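The Roll in the Drawer

Most houses have a roll of electrical tape somewhere. It lives in the kitchen drawer with the dead batteries, or in a tin in the shed, and it comes out when a plug lead splits or a hosepipe needs marking. People buy one roll and keep it for years. Rakiya Oyelaran has sold it over the counter for 30 years and says that is the trouble with it.

"They bring it back and tell me it's no good any more," she says. "I ask where it's been and they say on the boiler."

Her shop, Edet, is at the bottom of a hill between a chip shop and a place that mends prams. The tape is on a rail behind the till in all the usual colours. Black sells most. Blue comes second, which surprised me, and she puts it down to the amateur theatre people and the college, who both use it for labelling cables. Green and yellow stripe is meant for earth wires and she won't sell it to anyone who wants it for decoration.

I went to see her on April 22, 2006, having used up the last of a roll on a lamp at home and made a poor job of it. She had me do it again on the counter with a bit of scrap flex.

My first mistake was not pulling. Vinyl tape is made to stretch, and it grips because it is trying to shrink back. Laid on slack, it lifts at the edges and goes sticky. You want a steady pull all the way along, enough that the tape narrows a little, and each turn should cover half of the one before. For the last turn you stop pulling altogether and just lay it down. A stretched end creeps back and leaves a tail that picks up fluff.

My second mistake was tearing it. Torn vinyl goes thin and curly where it gives way. Rakiya cuts hers with a pair of old nail scissors that hang from the till on a string.

She was firm about what tape is for. It covers and it marks. It will tidy a bundle of leads behind the television. It isn't a repair for a mains flex with copper showing, and she would sooner sell you a new flex, which costs very little and takes ten minutes to fit. My lamp has since had one.

The range she stocks comes mostly from two makers, Skustix and Urano. The Skustix is thicker and goes stiff in a cold garage. The Urano is softer and better for small work, although the glue is stronger and marks painted surfaces. I bought one of each and used them through to November, and I agree with her on both counts. The Urano took a strip of gloss off the airing cupboard door.

Abimbola Mohammed buys far more of it than I do. He looks after lighting and sound for a hall called Zernbridge, which has dances, a pantomime and a good many wedding parties, and he colours every cable by length. Blue is for the long ones. He puts a band at each end, a hand's width from the plug, and another in the middle so that it can be picked out of a heap. A box of 50 rolls lasts him the best part of two years.

His rolls are kept on a length of broom handle fixed under a shelf, threaded through the middle. He started doing this after losing several to damp. Rolls stacked in a box press on one another and the sides take on grit, and once there is grit on the side there is grit on the glue. If you have only one or two, a freezer bag does just as well. He is less fussy about heat than Rakiya, but he did show me a roll from the windowsill, and the turns had slid so that it stood up in the middle like a hat.

Finding the end is the complaint everyone has. Abimbola folds the last bit under to make a tab, and he sacks people, he told me, who don't. When the tab has gone he runs a thumbnail round the outside, slowly, in the direction opposite to the one he wants to unwind. A roll that has split into strips can usually be saved by peeling back past the damage and cutting square across.

Old marks come off with white spirit on a rag, or cooking oil if the surface is plastic and you are worried about it. Leave the oil a while and then wash it off with washing-up liquid. The cardboard middles go in with the paper. Rakiya keeps a few back to hold loops of fuse wire, and they fit neatly in the drawer under the till with the spare bulbs.

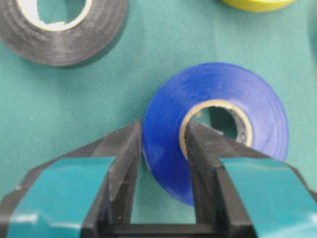 I have three rolls at home now, and they are in a bag on the hall shelf, away from the boiler. The Skustix black is half gone. I still need to do the leads behind the television.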